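Folding Tips for Home Recording Sessions

Start each clip with the garment flat and the waistband toward the head of the bed. Smooth the legs before you close the grippers. Keep finished pieces in one stack, within reach of both hands.
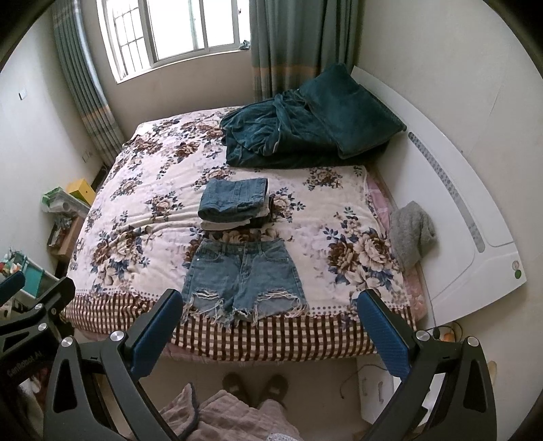 Fold shorts in half lengthwise first, then bring the hems up to the waistband. Frayed hems snag, so grip an inch above them. Pause for a second after each release; the trimming script at Drikow looks for that gap. Discard any clip in which a pad leaves view during a grasp.

A batch is 225 clips, 17 per garment at most. Send questions to Kiyoshi Tanabe.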